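Print this page
E-mail this page

Korano Reception Project: progress report to the Clelunier Fund
Period covered: March to July

You asked for this report to be shorter than the last one. We have done our best, and the annexes have been moved to a separate file where they can be long in peace.

The reception center at Korano opened its doors to new arrivals from the Stustlow crossing in the second week of the period, a little behind the plan you approved. The delay was over the water connection. The town required a permit for the pipe, the permit required an inspection of the pipe, and the pipe could not be laid without the permit. This was settled in the end by a very patient person at the town hall and a form none of us had seen before. Our thanks to the Fund for agreeing to move the start date without asking for a revised logframe.

Between opening and the end of July the center received 1175 people. Most came off the boats at Stustlow and reached us by bus, usually late at night and usually with less warning than the protocol promises. The protocol says six hours. We have been given six hours once. On the other nights the duty phone rang when the bus was already on the coast road, and the night team learned to keep the soup base made up in advance.

Arrivals stayed longer than we budgeted for. The proposal assumed an average of four nights before transfer inland, a figure supplied to us by the transfer office. The real stay has been closer to nine, and for people waiting on family tracing it has been longer still. The center has beds for 300 and was over that number on several nights in June, when we put mattresses in the dining hall and served breakfast in two sittings around them. It worked well enough, though we would not recommend it as a model and ask that it not be written up as one.

Legal information sessions began in April. We run them in 3 languages every morning, with a fourth by phone interpreter when the line holds. Attendance has been good, and the questions are nearly always the same: how long, where next, and can I call my mother. We can answer the last one. The phone room is the cheapest line in the whole budget and by some distance the most used, and we would like to extend its hours to 11 p.m. if you have no objection to paying for a lamp.

The children's room has been open since May, in what the floor plan still calls Storage B. It takes children from three to ten while their parents are in registration or at the clinic, and that alone has cut the crying at the registration desk, some of it from the adults. Two part-time workers are paid from your grant, and the toys came out of the small equipment line. 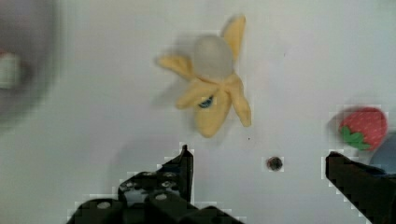 Soft toy banana with its peel partly open.

Registration itself remains slow. Each family is asked for the same details by us, by the police, and by the medical team, on three forms that cannot agree on how to spell a name or which order to put it in. We proposed a shared intake sheet in April. It has been welcomed warmly by everyone and adopted by no one. A second meeting is planned, and we have been asked to bring our own chairs.

The medical post, run with our partner Cheng Mobile Care, has been the steadiest part of the project. Staff see people within a day of arrival, mainly for skin infections, dehydration, fuel burns, and bad feet. Referrals to the hospital go through, but transport is the weak point. We have one vehicle, and it has spent a good part of the period being repaired. The mechanic now greets it by name. A reliable second-hand van would do more for referrals than any amount of coordination, and we set out the cost in Annex 2.

Mental health support is behind target. We planned for two counselors and have hired one, after a first round of recruiting that brought in many fine applicants who did not want to live in Korano in winter. The post has been advertised again with a housing allowance. Meanwhile our one counselor is seeing the most urgent cases and holds a women's group twice a week, and we are watching that workload closely.

On money: we have spent around 50 percent of the grant, and the overspend on food and bedding follows directly from the longer stays. Savings on the unfilled post cover part of it. We ask for your approval to move the rest from the conference travel line, which we do not expect to miss - the conference was about reception capacity.

For the next period we plan to fill the counselor post, extend the phone room, and replace the dining hall roof sheeting before the autumn rain finds it again. We also expect more arrivals in September if the sea stays calm. Stustlow has promised earlier warning of the buses. The night team will go on making the soup.

Korano project office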